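¿Sirven de algo los sensores de humo forestal para una finca particular?

Muthoni Khaemba
Tengo una casa con 3 hectáreas de pinar en las afueras de Starnen. La torre de vigilancia más cercana solo tiene gente en temporada, y un vecino me insiste en que ponga un detector Rindum de exterior, 299 euros la unidad más una cuota. El folleto promete avisar de un incendio "en fase inicial" a 400 metros. No me lo creo mucho. ¿Alguien lo ha usado de verdad o seguimos dependiendo del vigilante con prismáticos?

pinar_viejo
Yo desconfiaría. ¿400 metros con qué viento? Un sensor de gases huele lo que le llega, y si el aire sopla hacia el otro lado no se entera de nada. Pregunta al vendedor por las pruebas y por las falsas alarmas, a ver qué te enseña. A mí me mandaron un PDF de dos páginas sin una sola cifra de campo. 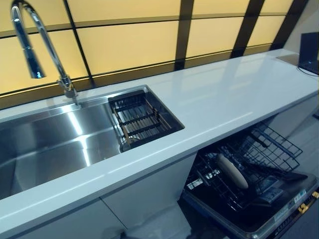
Tuve uno de prueba desde diciembre y me avisó tres veces, las tres por la chimenea de al lado. El día que quemaron rastrojos en la loma de Simiyu, nada. Con ese dinero desbrocé unos 20 metros alrededor de la casa y limpié los canalones, que estaban llenos de pinocha. Mira también qué distancia te exige tu ayuntamiento, porque la mía no tiene por qué valerte.

Rullitz
depende del modelo, los de camara van mejor pero son carisimos. de todas formas si ves humo llama al 112 y no esperes a que te lo diga el movil

Muthoni Khaemba
Gracias a los dos. Le he pedido al vendedor las pruebas con viento y de momento me ha contestado con el mismo folleto. Preguntaré en el ayuntamiento por el desbroce.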